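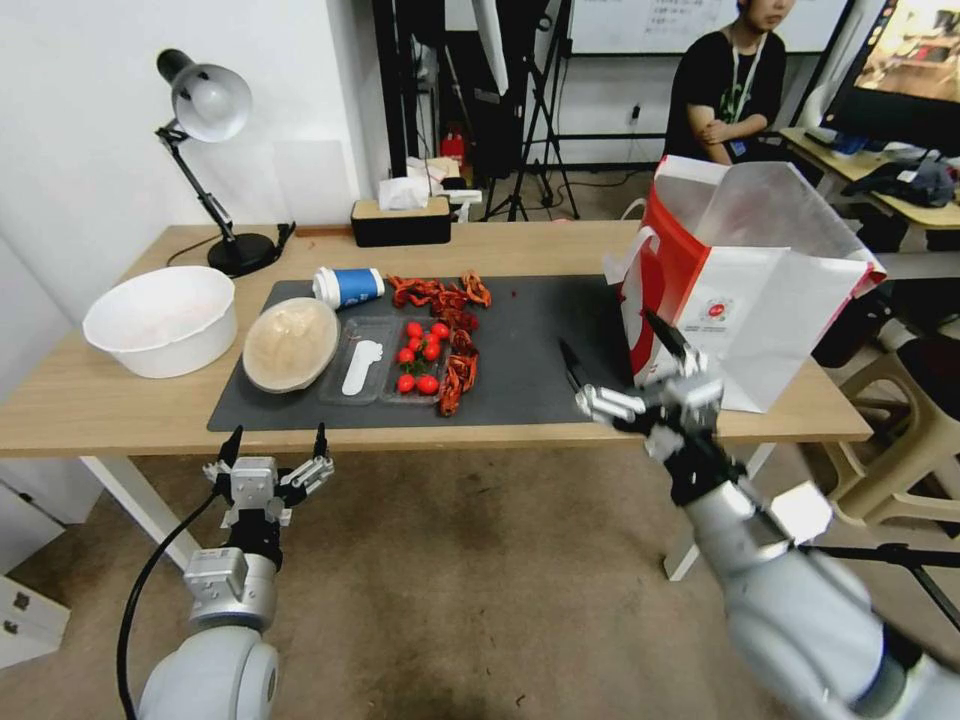 Helpers wanted for a two-armed robot build - shared workshop, Drorerville

We are looking for 2 people to join the Clistard build, a two-armed robot being put together by members of the Dastesura workshop. One person will work on the hands and wiring, the other on table tasks and recording. Both places are unpaid. Workshop membership is covered for as long as you are on the project.

About the build

Clistard has a plain two-fingered gripper on the left arm and a jointed hand on the right. The aim is a machine that can clear and sort an ordinary table: cups, spoons, food trays, paper bags, small fruit. The arms move well enough under remote control. Grasping soft or light things is where most of the work is now, and cherry tomatoes are still on the list of things we want to do better.

Place 1: hands and wiring

You will route and replace cables, swap fingertips, check the joints before each session and keep the fault log up to date. You should be able to solder, crimp a connector and read a simple wiring diagram. Some experience with small motors helps. You do not need to have worked on a robot before.

Place 2: table tasks and recording

You will set out the objects, run the arms from the operator station and label the recordings afterward. We want 2000 usable recordings by the end of September and have a long way to go. Patience matters more than background. Training takes two evenings. Labeling can be done at home if you have a decent laptop.

Hours

15 hours a month, mostly evenings, split however suits you. We ask for a commitment through September. Long sessions at the operator station are tiring, so we change over every half hour.

Costs

There is a parts budget of $200 a month for the whole team. Please ask before ordering anything. We do not pay for travel.

Who you will work with

Hòa Quách leads the mechanical side. Sylvie Gagnon wrote most of the control software, including Eze, the program we use for recording and labeling.

You must be 18 or over and able to get to Drorerville. The workshop is on the ground floor and has step-free access.

To apply

Leave a short note for Sylvie at the workshop desk or through the members' page by March 1, 2025. Say which place you want, which evenings you are free, and one thing you have built or repaired - it does not have to be electronic. We will invite people in for an hour at the table before deciding.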